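**Ticket 4379 – Dishwasher in second-floor kitchen stops before rinse**

**Site:** Holloway, Building 4
**Opened by:** Tala Obeidat
**Assigned to:** Facilities Support, Appliances
**Priority:** Normal
**Status:** Pending part

**Reported problem**

The Tranier undercounter dishwasher stops partway through the normal program. The display shows code E-43 and the door remains locked for four minutes. The requester states that the fault has occurred on every normal cycle since 26th February. The short program completes.

**Initial checks (remote)**

The requester was asked to confirm that the supply valve under the sink was fully open and that the drain hose was not kinked. Both were confirmed. The lower filter was removed, rinsed and reseated. The fault returned on the next cycle, at the same point in the program.

Code E-43 is listed in the service manual as "fill time exceeded." It does not separate a low water supply from a faulty inlet valve, and a site visit was therefore scheduled.

**Site visit**

Supply pressure at the valve was within the range given in the manual. The inlet screen held a small amount of scale and was cleaned. A test load of glass bowls and serving dishes was run on the normal program. The cycle stopped with the same code.

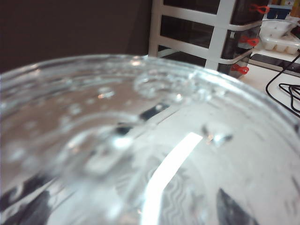
Tavion Kapoor asked whether the softener could be the cause, as the Skullik unit on the same line was set to a higher hardness level in January and the Building 2 kitchen had a similar complaint afterward. The softener was bypassed and the cycle repeated. The fault did not change, and the softener was returned to service at its previous setting.

The inlet valve coil was then measured. Resistance was unstable when the valve was warm – it read normally at the start of the cycle and drifted out of range before the rinse fill. This agrees with the short program completing.

**Action**

- Replacement inlet valve ordered from Nekach, reference 200-79.
- Notice posted on the appliance: short program only.
- Building 2 complaint to be reviewed under its own ticket.

**Outstanding**

Xiomara Obi to confirm whether the appliance is still under warranty. If it is, the valve must be fitted by the supplier and the order above is to be canceled. The ticket remains open until a full normal cycle has been completed with the new part.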